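Rultia Upright Fabric Steamer: Assessment for Residential and Shared Settings

Prepared for the Hodham Household Equipment Review

The Rultia upright steamer is sold as a single appliance for clothing, curtains and upholstered furniture. It was assessed over 12 weeks in the furnished flats at Rundirton, where curtains and chair covers are cleaned in place between lettings. The aim was to establish whether it could replace the two hand-held units now kept on each floor.

The appliance consists of a base with a removable water tank, a telescopic pole, a hose and a steam head. A fabric brush, a crease clip and a heat-resistant glove are supplied. Assembly took 7 minutes on first use, following the printed leaflet. The leaflet is clear on the order of the steps but does not say how firmly the pole sections should be locked, and on two occasions the upper section slipped down under the weight of a winter coat.

Heating and steam output

Steam was available within a minute of switching on. Output has four settings. The lowest is suited to silk and fine viscose, and the second dealt well with cotton shirts. Settings three and four differ very little in practice, and assessors generally left the dial at three. Output remained steady until the tank was nearly empty, at which point the head began to spit. Users should refill when the warning light first shows, as water marks on lined curtains proved difficult to remove.
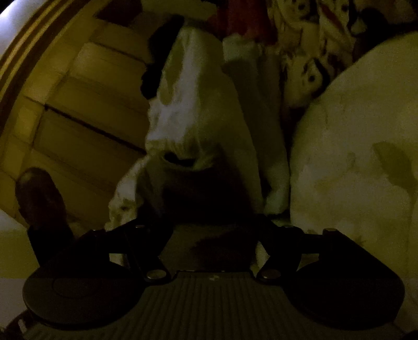 The tank is easily lifted out with one hand and fits under a standard kitchen tap. Rundirton lies in a hard water area, and scale was visible in the tank outlet by the fourth week. Descaling with the recommended solution restored full output. Households with hard water should expect to repeat this monthly, and the cost of the solution ought to be considered alongside the purchase price.

Performance on curtains

Curtains gave the best results of the trial. Medium-weight lined curtains, steamed while hanging, lost their fold marks in one slow pass from top to bottom. Heavy interlined curtains needed a second pass on the reverse side. The hose reaches the heading of a full-length curtain if the base is placed directly below, but the user's arm tires quickly. Juwita Gunawan, who carried out most of the curtain work, recommended steaming the upper half of each pair first and resting before beginning the lower half. This advice was adopted for the remainder of the trial.

Performance on furniture

Results on upholstery were mixed. Flat-woven covers responded well and looked noticeably fresher. On velvet, the brush attachment lifted the pile evenly when drawn in one direction only. Loose covers with piped edges were less satisfactory, as the steam head is too wide to follow the piping closely. The Gunawan hand-held unit already in use at Rundirton has a narrower head and remains the better choice for arms, corners and seams.

Steaming does not remove stains. Two cushion covers with old tea marks were treated at the highest setting and showed no improvement. They were subsequently laundered.

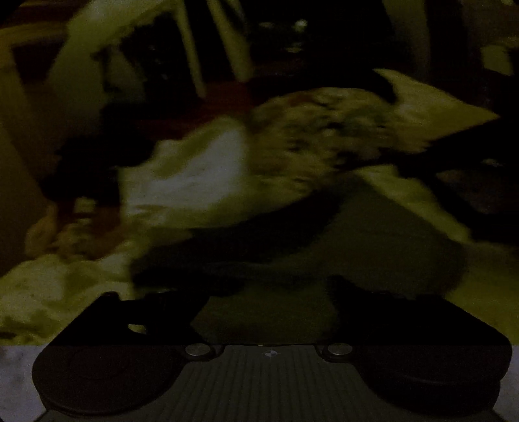
Fabian Gasser disagreed with the finding on piped covers and wrote that the wide head copes perfectly well if the cover is taken off the chair and hung from the pole by its crease clip. He added that he had done his own dining chairs this way and would not go back to a small unit, which he found needed filling far too often. The method was tried afterwards on one armchair cover. The piping was indeed flatter, although removing and refitting the cover took longer than the steaming itself.

Storage, noise and safety

The pole folds down to fit an ordinary hall cupboard. The base is stable on hard floors but tips more readily on deep carpet, and it should not be pulled along by the hose. Noise is low enough for use in the evening. The glove supplied is thin across the palm, and a thicker one should be bought for regular work on heavy curtains.

Recommendation

The steamer is recommended for homes and shared buildings with a large number of curtains. One unit for each building is sufficient, and the existing hand-held steamers should be kept for upholstery. The four-setting model is preferred to the two-setting version, whose lower setting was too strong for silk.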